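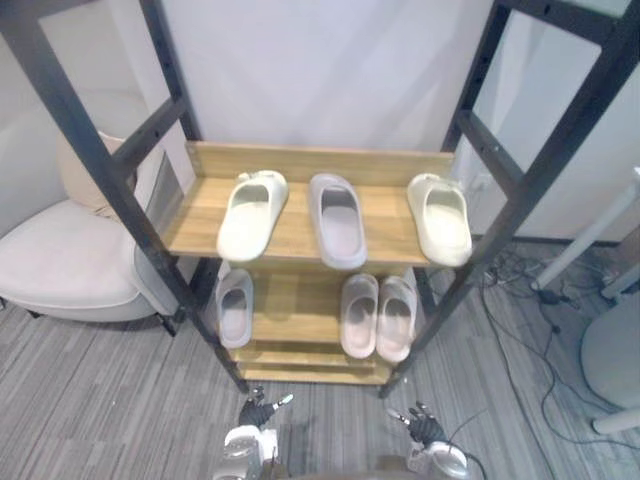
Shoe rack.

Ticket 3000-169: line drops every evening
Opened 6/19/18 by Gudrun Lie. Product: Kanaan Fibre, Clorkier router.

Gudrun Lie: Broadband goes off at teatime and comes back once everyone has gone to bed. I have restarted the router so often that the button has gone shiny.

Nour Karaki (Rodora support): Sorry to hear it. Please could you restart the router?

Gudrun Lie: Done. Shinier.

Nour Karaki: Line test is clean, 100 at the socket. Log shows 653 disconnects, all on wifi. Is anything new plugged in nearby?

Gudrun Lie: A baby monitor next door, according to the baby's father. It is not mine to unplug.

Nour Karaki: Moved you from channel 11 to channel 1 and turned off auto-select. Please leave it until tomorrow night.

Gudrun Lie: One drop, just after seven. Laptop on the cable stayed up throughout.

Réjean Simard (second line): Old firmware. Pushed the update, router will reboot by itself. Please don't help it.

Gudrun Lie: Two evenings, no drops. Leave it open until the weekend, I've been told "fixed" before.

Status: pending customer

Recent tickets
Grakiline email won't send
Moving house, keeping my number
Router lights all orange
Bill shows two line rentals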